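Kellby under-sink bag holder, two months in

Short version: good, not great, buy it if your bag situation is as bad as mine was.

Ok so. Bag drawer. Everybody has one. Ours stopped opening in June and I had to get in there with a butter knife. Mwanaisha (my sister in law, very tidy, Mwanaisha Bakilana if you're reading this, hello) said get a dispenser, and I got the Kellby because it was in stock and the Kesaveck wasn't.

What you get
Tall metal tube, opening top and bottom, 2 screws, 2 sticky pads. No instructions. There's a drawing on the box. Screws are fine, sticky pads are junk – mine let go overnight and the whole thing landed on the dish soap. Use the screws.

Putting it up
Ten minutes. Would of been five but I drilled the first hole too close to the hinge. Check your door still closes BEFORE you drill. Also check the pipe. Mine clears it by a finger.

How much it holds
Box says 114 bags. I stopped at 103 and had to lean on it for the last few. That's the thin grocery kind. Thick ones from clothes stores, way fewer, and they jam the bottom hole so badly you end up pulling out six at once. I keep those somewhere else now.

Folding vs stuffing
Tried both. Folding into little triangles looks lovely, takes forever, and they drop straight out the bottom onto the floor. Stuffing is quick but you get clumps. Best so far is one loose knot, then in the top. Holds its shape, comes out one at a time, mostly. Squeeze the air out first or it wont go down the tube.

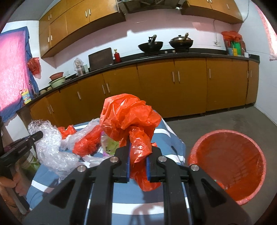

Packing stuff
Bubble wrap does not go in. I tried. Small peices are ok, anything longer than your arm wraps round itself and blocks the lot. Got a flat box for that, lives on top of the fridge.

Cleaning
Wipe it. Crumbs collect at the bottom lip, kind of gross, easy fix. No rust yet and we do have a slow drip down there.

Versus the Rweyemamu one
My neighbor Njoroge has the Rweyemamu, the cloth sleeve with elastic. Cheaper, washable, hangs on a hook so no drilling. But it sags, and the elastic is already going. If you rent, get that. If you can drill, Kellby. Bretari does a wooden one too, looks very nice, costs silly money, haven't tried it.

Gripes
Bottom hole has a sharp edge on one side, I put tape on it. White only. The cap is a seperate purchase and I refuse.

Would I buy again
Yes, probably, at the sale price. Full price no. The drawer opens now and has tea towels in it. Four stars, would be four and a half with decent pads.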